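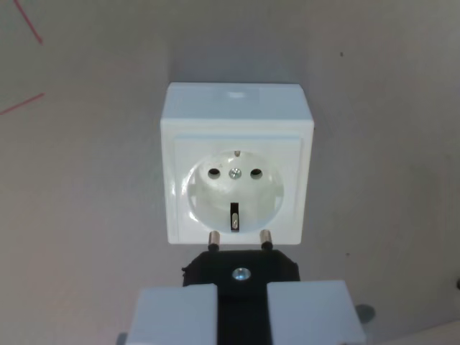 White surface-mounted wall socket

How to get ready for an order to stay at home

August 7, 2018

When an epidemic reaches a region, local authorities may ask households to stay indoors at short notice. The steps below can be done in one afternoon.

1. Check your supplies. Keep enough food for two weeks, mostly things you eat anyway: rice, tinned fish, beans, long-life milk. Don't clear the shelves. Shops selling food normally stay open.

2. Sort out medicines. Ask your doctor for repeat prescriptions before you are down to the last few days. Write the name and dose of each medicine on one sheet and put it on the fridge.

3. Make a phone list. Include your surgery, your employer, the school and two neighbours. Elisa Galli, a district nurse in Sirnska, tells her patients to keep it on paper as well as on the phone.

4. Choose a room for anyone who falls ill. It should have a window that opens and a door that shuts. Move spare bedding in there now.

5. Agree who goes out. One adult does the shopping for the whole household. In Sernier last January, residents were asked to limit trips to 3 a week, and had to carry a signed form stating the purpose. Print 4 copies if your council uses one.

6. Cancel travel early. Ring the airline or coach company before the departure date and ask for the refund terms in writing.

Rules change quickly, so read the council's notice each morning and check the date on it. Messages forwarded by friends are often several days old.

Text: Guido Farina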